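The year I stopped buying paint testers

I have moved house more often than is good for anybody, and every time I've done the same silly thing. I've gone straight out and bought little pots of paint. There were 18 of them under the stairs in the last place, most of them some kind of white, and a couple had grown a skin you could have soled a shoe with.

So when we got the keys to the flat in Plostia I made myself a promise. No colour of any kind until we'd lived there for 2 months. My husband thought I'd last till the weekend. I very nearly didn't! The bedroom was a sort of boiled-ham pink and I had to look at it every single morning with my tea.

What kept me going was a woman called Loubna Ait Ali, who runs an evening class on colour at the library in Wunovholm. I'd signed up mostly for the company (and the biscuits, which are very good). On the first night she asked us all to write down the colours in the room we'd just left at home, without thinking too hard. I wrote down "pink" and then sat there like a lemon. I couldn't have told you the colour of my own skirting boards.

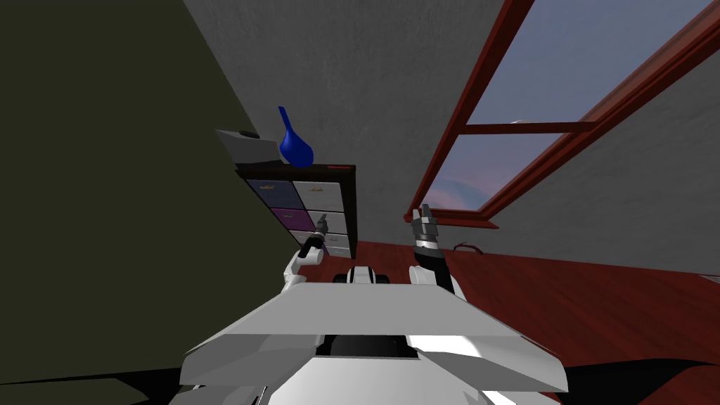
Start with the floor

Loubna's big thing is floors. Most of us choose a wall colour off a card held up at eye level, and then wonder why it looks so odd once it's on. The floor is throwing its own colour up at the wall all day long. Ours are old boards with a lot of orange in them, and every pale grey I'd ever fancied went a bit lilac the minute it got near them. I'd blamed the paint for years. I owe several manufacturers an apology.

Her advice for reddish wood is to stop fighting it. Go for greens, muddy ones, the sort that look like pond on the card. Or leave the walls rough and plain and let the wood do the talking. I was all for the second one until I found out what a plasterer costs round here.

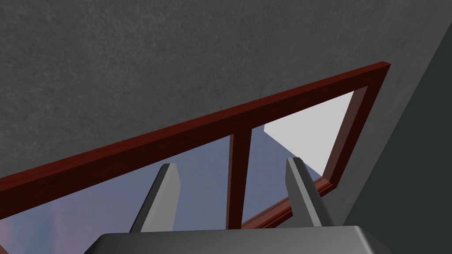

Speckled grey beside a deep reddish-brown wood grain.

Then there's the light. My sitting room faces the back, over the car park of the Brukent carpet showroom, and gets sun for perhaps an hour if the vans aren't in. I kept a notebook for it, which my daughter found hilarious. "Four o'clock, wall looks like porridge." "Half past eight, lamp on, wall looks like nice porridge." But it did help. By the end I knew we were hardly ever in there before tea, so I needed a colour that behaved itself under a lamp, and I could stop fretting over what it did at noon. 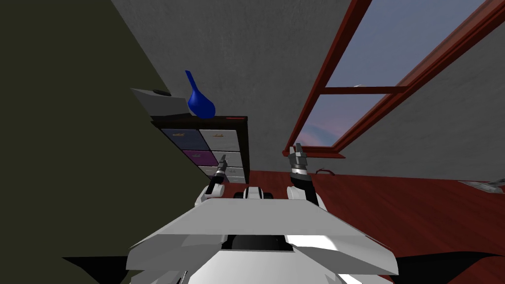
The other thing I got wrong for years was going too light in a dark room. I'd always thought white would cheer it up. It just looks like a dark room that wants washing. My neighbour did her box room in a proper inky blue last July and it's the cosiest spot in the building – I keep finding excuses to go and borrow things from it.

I bought the paint, in the end, from Chraibi, the little hardware shop by the tram stop. Two tins, one shade, no testers. The man behind the counter asked if I was sure and I said yes in a voice I didn't quite recognise. It's a brownish green called Wet Hedge. My husband said it sounded like something the dog would come home smelling of.

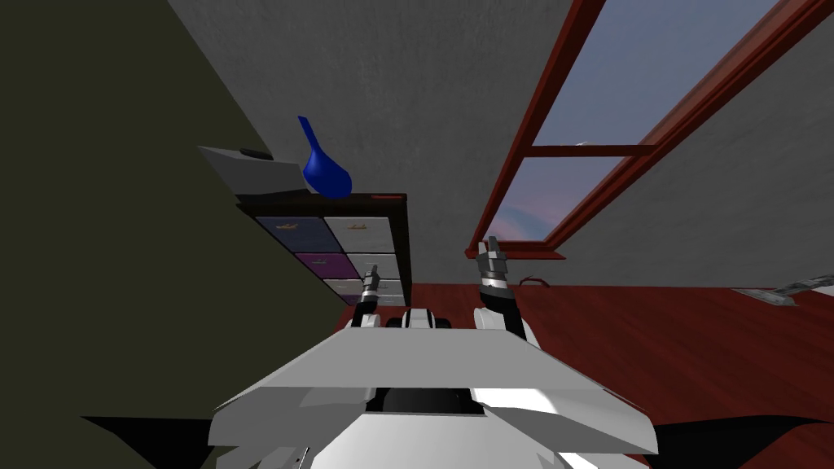
It took us 6 evenings, including the one where we only moved the sofa and then had an argument about the sofa. The first coat was horrible, streaky and far too bright, and I went to bed convinced I'd have to paint over the lot. The second coat went on over the top of my sulk and by supper I'd come round completely. The boards look browner next to it, more like conkers, and the orange has calmed right down.

The bedroom is still boiled ham. I've started a new page in the notebook for it, and Loubna has lent me a book on terracotta that I'm trying not to get marmalade on.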